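Flostlow Quarterly: Pages from a Snack Diary

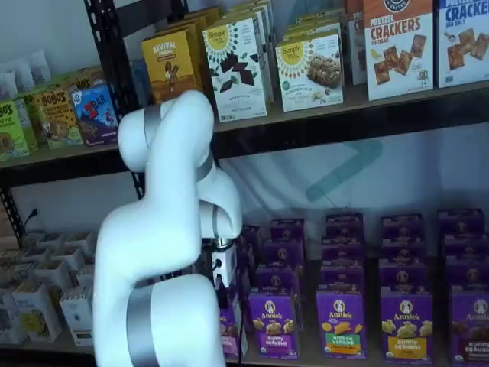 Vol. 5, No. 3, page 11

October, half past nine at night

Spent the evening at the shelves again. I had meant to spend it on my taxes, and the taxes are where they were, under the fruit bowl.

I should record how I got into this. In spring Botha's, the little store at the bottom of our road, put up a card asking for someone to "take an interest in the bars." I took an interest. I have now been taking an interest two evenings a week for most of a year, paid in store credit, and the store credit goes on bars. I see how the system works. I still turn up.

Tonight's business was the two Simple Mills. I put the chocolate squares next to the cookie, both boxes white, both with their little sunburst, one yellow and one green and yellow. I like them side by side. Thulani Hlongwane does not. Thulani feels that two white boxes together read as one wide box, and that a shopper in a hurry will take the wrong one home and hold it against the store. I said a shopper in that much of a hurry deserves a surprise. We left them where they were, and he went off to look at the freezer in a meaningful way.

The Z Bar is the one I can't settle. It's blue with big red letters and a cartoon figure, and it makes everything near it look like it's waiting for a dentist. I have tried it down low for the children. The children found it. One of them found it, opened it and found the next one. So it's back on the upper shelf, between the Bobo's and the Revival, where it can shout at adults.

The Bobo's are good neighbors. Tan and green, picture of the product on the front, no fuss. I bought a box in August to see what I was selling and ate it over a weekend, standing up, which according to my sister means it doesn't count as a meal or as anything else. I put one box of them behind and higher than the other for depth. Thulani asked what the depth was for. I didn't have a full answer but I'm keeping the depth.

Then the white pouches. They lean on the wall at the far left like people at a dance. I've tried them with a bookend, with a folded piece of cardboard, and once with a can of chickpeas that somebody bought. Without support they last until the door slams. They were upright when I left and I'm not expecting to hear good news.

Lower shelf is purple along the front, which was a decision. I made it in about a minute and have been defending it for weeks. There's a lot of purple. My view is that purple along the bottom gives the eye somewhere to rest after the Z Bar. Thulani's view is that we ordered too much purple. Both of these can be true and one of them is on the invoice.

He has also been reading. There's a binder now, from an outfit called Fundedex, with a chapter on "shelf flow." It says a customer gives a shelf up to 30 seconds. I have watched our customers. Mr. Low-Sodium gives it the length of a phone call and then buys milk. A woman in a yellow raincoat read the back of every box last week, put them all back the wrong way around, and thanked me for my help. Nothing in the binder about her. I looked.

Flakham, over in the next town, has moved its bars up beside the register. Thulani brought this up twice, the second time while holding a tape measure. If we do that the gum has to go somewhere, and I've heard what happened to the last person who moved the gum.

Came home at eight with a box of the chocolate squares under my coat (paid for, it was raining). Put them on my own kitchen shelf next to the rice, turned the front to face out, stepped back to look, and moved the rice.

Must ask about a longer bookend. Must do taxes. Have eaten four squares and will go to bed after one more.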